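Two hands, one garment: hand-held grippers on the covered surface
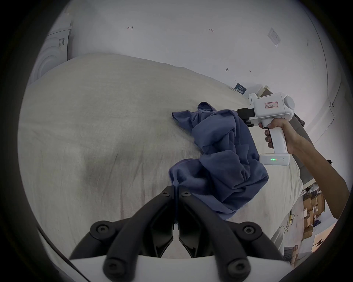

A navy garment between two hand-held grippers, both with black jaws. The unit on the right has a pistol grip and a battery base.

Cloth is a poor test of grip force and a good test of almost everything else. A gripper that lifts a tin of paint will often fail to pick up one layer of a cotton shirt, or will pick up two when one was wanted. Macarena Ocampo, who runs handling trials at Sevach, began comparing jaw designs on clothing in April, using hand-held units before committing any of them to an arm.

Three designs were tried. The Hukport jaw uses a symmetrical linkage and closes on a straight line. The Yáñez closes on an arc, so the tips drop by 5 mm over the full stroke. The Fondent has a softer tip and a wider opening, at the cost of a bulkier knuckle.

Each trial started from a heap. The operator took one edge, found a second with the other hand, and spread the garment on a covered surface. In all, 266 trials were logged. A trial was void if either operator hand touched the cloth.

The arc closure caused the most trouble. Tips that drop as they close will press into whatever lies underneath, and on a padded surface they tended to pinch the cover sheet as well. Of the 47 double picks recorded, most came from the Yáñez. Raising the approach height reduced them but led to more missed edges.

The straight closure was more predictable, though slower to seat on thick folds and seams. The Fondent held seams well and was the least liked in tight heaps, where the knuckle pushed the fold away before the tips arrived.

Camera placement mattered more than expected. With a wide lens set behind the jaws, the tips stay in view throughout the stroke, but a raised fold can hide the contact point. Ocampo now tilts the mount forward and accepts a narrower view of the bench.

Wear is still an open question. The tip pads were changed every 200 cycles, too early to show much. A longer run on the Hukport jaw is planned, with the same garments and a harder surface.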